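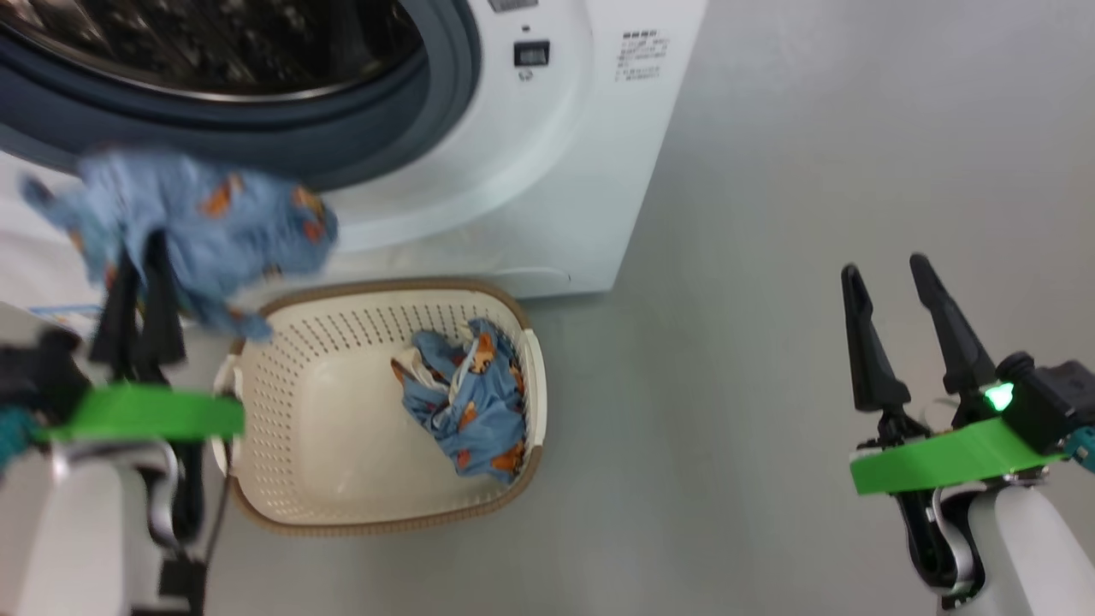 Figure 3. Front-loading washing machine with a laundry basket placed on the floor against its front.

4.2 Place of washing in the home

In the Cevstead survey, 56 households answered the questions about laundry. The older buildings of the district, the first of them finished in 1904, were planned with a shared wash house in the yard. Residents carried water and coal there, and each family had its own turn in the week. After the wash houses were closed, the machine had to find a place inside apartments that were not designed for it. Most households put it in the bathroom or the kitchen, and a smaller group used the hallway.

The place of the machine has an influence on how often people wash. Households with the machine in the kitchen reported smaller and more frequent loads. In the bathroom group, washing was more often collected for one long session, usually in the evening. We found a similar division in the laundry diaries from Cârstea, which contain 1054 entries, although the apartments there are larger.
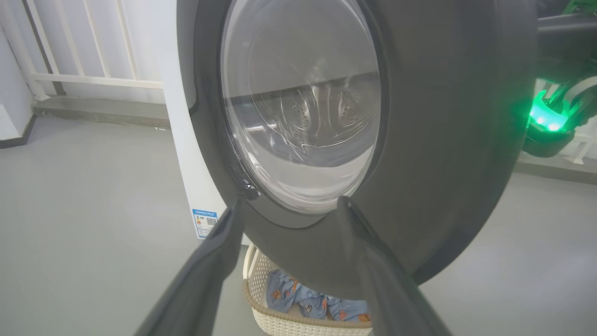
Figure 4. Door and drum of a front-loading machine.

The type of door was also mentioned in the interviews. A front door needs free floor before it, and in narrow rooms this floor is shared with other activities. Several respondents in Cevstead said that they cannot open the machine while another person is cooking. On the other hand, the top of the machine stays free and becomes a shelf or a second work surface. These small arrangements are seldom visible in floor plans, and for this reason we asked the residents to draw their rooms themselves. The drawings are discussed in Section 4.3.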